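Chapter 4
Showing the Robot the Task

Peixoto Series in Applied Automation
Revised 11 August 2019

After reading this chapter, the student should be able to:
State the difference between hand guiding and remote control.
Select a method of demonstration for a given task.
Judge whether a recorded demonstration is fit for use.

4.1 Two Ways to Demonstrate

A person who knows how to do a task can often show it more easily than describe it. In hand guiding, the operator holds the arm and moves it through the task while the joint positions are recorded. In remote control, also called teleoperation, the operator stands apart from the robot and directs it through a pair of handheld controllers or a smaller copy of the arm.

Hand guiding gives the operator a direct sense of weight and contact. It is poorly suited to robots with two arms, where one person must move both at once, and to tasks in which the base must travel. Remote control removes these limits. Its chief cost is that the operator must judge distance from what the robot's cameras supply.

4.2 The Cletilis Exercises

The exercises in this chapter use the Cletilis household set, which holds 1,795 demonstrations given by remote control in simulated rooms. Of these, 215 involve passing from one room to another. Students at Ostham should complete 4 practice runs before recording any demonstration for credit.

Doorways deserve particular care. The operator must attend to the base, the arms and the door panels together, and a small error in heading grows as the robot moves forward.

Figure 4.1. Two views from a doorway exercise, with the desk in the room ahead.
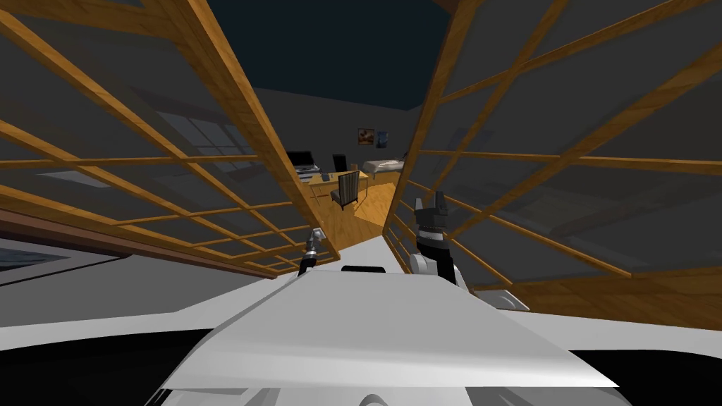
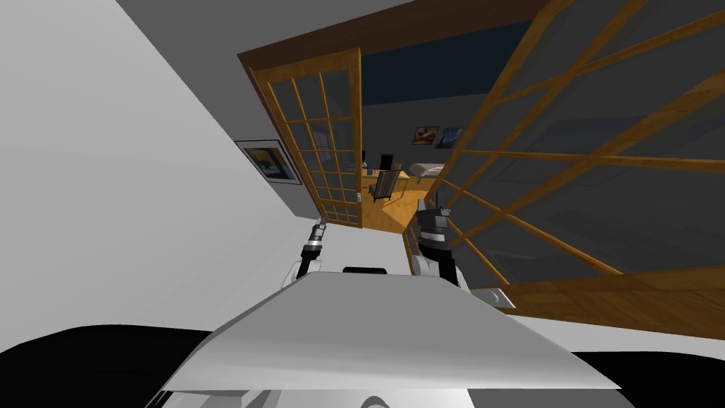
Zomirstead, in a comment on the earlier edition, objected that operators should be taught to stop fully before any narrow opening, and that a demonstration containing a pause should be kept in the set. The pause, the comment went on, is part of the skill, and a robot trained only on smooth passages will have no record of how to wait.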